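Robots in Shared Spaces, Handout 4
What a rule for shelf work has to say
Notes by Kusum Saxena, revised 2/10/26

Bring this to the session along with the Zindberg site rules, which you should have read by now. If you haven't, read section 3 at least. It's short and most of it is bad.

We ended last time on the difference between a standard and a habit that somebody wrote down. A standard tells you what has to be true, and how a stranger could check it. Most of the in-house rules I get sent don't do the second part. "The robot shall handle items with care" is my usual target. Care measured how? Checked by whom? I have seen that sentence, word for word, in documents from three different firms, and I doubt any of them wrote it first.

Take the job we've been using all term: a two-armed robot picks up a small basket with something in it and puts it away in a cubby. It sounds too simple to need rules. Deepak Sandhu had his group at Tramimari write down every rule they thought applied, and they came back with 93. We went through the list in August. Once we threw out everything that couldn't be tested, 12 were left. I'd still argue with 4 of those.

Start with the grip. The draft says "both hands shall be used for all containers." Why? A two-handed hold makes sense when the load can shift, and a ball in a basket can certainly shift. It makes much less sense for a box of paper. A rule that says "all" when it means "some" gets broken in the first week, and after that people stop reading the ones around it.
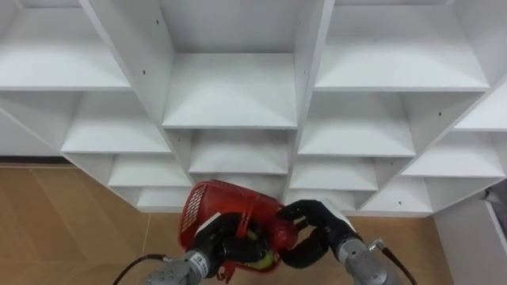 Next, the handle. If a basket has one, may the robot use it? The draft is silent. Abhishek Nautiyal argued that a hold on the sides keeps the load steadier and leaves the handle free for a person to take over. I think he's probably right, but "probably right" isn't grounds for a rule. Somebody has to run it both ways and report the drops. As far as I can find, nobody at Tramimari has.

Then tilt. The draft allows "slight tilt." Strike the word slight wherever you meet it. A tilted basket with one ball in the bottom may be perfectly safe, while the same tilt with the basket filled to the rim puts things on the floor. So the limit belongs to the load, and the rule should give an angle for each kind of load or say that the operator must set one before the run. Stoyanova's version does the second. It's clumsy to read, but I can check it.

Clearance is where the draft is weakest. It asks for "adequate space" between the hands and the shelf. Remember that the hand takes up room too. A basket that fits a cubby by itself may not fit with fingers on both sides of it, and the divider doesn't move. Measure the widest point of the whole grip, fingers included, against the narrowest point of the opening. Write down both numbers.

Cables get one line: "cables shall be managed." I'd like to meet the inspector who can fail anybody on that. Say where they may run, how much slack they get, and who looks at them before power goes on.

A word about test counts, as it came up in the questions. Pretberg likes to say its procedure was proven over 300 runs. Fine, but on what shelf? If every run started with bare shelves, good light and the same basket, you know a lot about one easy case. Balakrishnan Joseph asked whether a big enough number makes up for that. No. Ask for the conditions first and the number second.

For next session, pick one rule from the surviving 12 and rewrite it so that a person who has never seen the robot could decide pass or fail. One paragraph. Then swap with a partner and try to pass the rule while doing something plainly stupid. If your partner manages it, the rule goes back to you. Babita Chaudhary is collecting the rewrites and will mark them before I do.

Related items
Handout 3: Who signs off on a risk assessment?
Handout 5: Stop buttons and where people put them
Reading list: workplace rules for mobile robots
Worksheet: Turning "shall" into a test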